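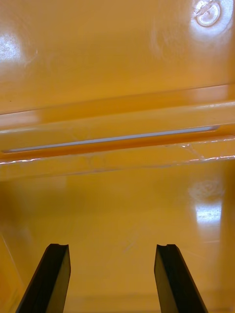
Why does the Kunix temperature logger leave gaps in the monthly report when its status page shows no fault?

The status page only reports whether the logger can reach the gateway. Readings can still be thrown away further along, when the gateway passes them to the reporting database, and the logger is not told.

Logger reports incomplete, cold store, Follel site
Posted April 2, 2025 by Marchal support desk

Status: open, workaround in place
Affects: one logger, one gateway (Prakent), reporting database

Reported fault

The March report for the cold store was short. The logger takes one reading an hour, on the hour. With the clock change taken into account the report should hold 743 readings, and it holds 683. The missing readings fall in 11 separate gaps, all overnight. The chart draws a straight line across each gap, so the fault was not obvious until the rows were exported and compared with the timetable.

No alarm was raised. The alarm threshold is checked against stored readings only, so a missing reading can't trigger it.

Checks made

1. Logger memory. Downloaded directly over the service port. All 743 readings are present, with no resets recorded and no low battery flag. The readings were taken. They were lost later.

2. Clock change. First suspect, given the month. Ruled out: the logger and gateway both keep UTC and only the report converts to local time. Ten of the gaps come before the clocks went forward.

3. Power. Supply to the gateway measured at the terminals under load and again with the compressor starting. Steady both times. Connections reseated and tightened, no change.

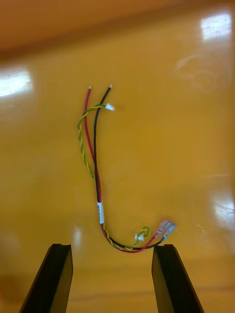
Wire harness, red and black leads with stripped ends.

4. Radio link. Signal strength at the cold store door is low but steady. With the door shut the logger misses an occasional send and retries on the next cycle. This is normal for the type and is what the buffer is for.

5. Gateway log. Each gap in the report matches a period when the gateway received a batch of buffered readings instead of single ones. The batch arrives newest first. The gateway forwards it in the same order.

6. Database import. The import script keeps the time of the last accepted reading and rejects anything older as a duplicate. When a batch arrives newest first, the first row is accepted and every other row in the batch is dropped. The script writes the rejects to a file that is emptied on restart — the earlier ones are gone, but the file for the last gap was still there and matches the missing rows exactly.

Cause

Import script treats late readings as duplicates. It compares the time only and does not check whether a row for that hour exists. The weak radio link makes the fault show more often but is not itself the fault.

Workaround

- Import script set to sort each batch by time before processing.
- March readings reloaded from the logger memory. Report now complete.
- Reject file moved to a folder that is kept on restart.

Sorting works only if a batch arrives whole. If the gateway splits a long batch in 2, the older half will still be dropped.

Outstanding

- Replace the time comparison with a proper check on logger number and hour. Due in the May release.
- Alarm for missing readings. Requested separately.
- Chart should show a gap as a gap. Raised with Kunix, no reply yet.
- Move gateway aerial nearer the cold store door. Low priority — needs a longer cable than the one supplied.

Ticket to stay open until a full month has been reported without a reload.

Contact the support desk | © 2025 Marchal | Back to top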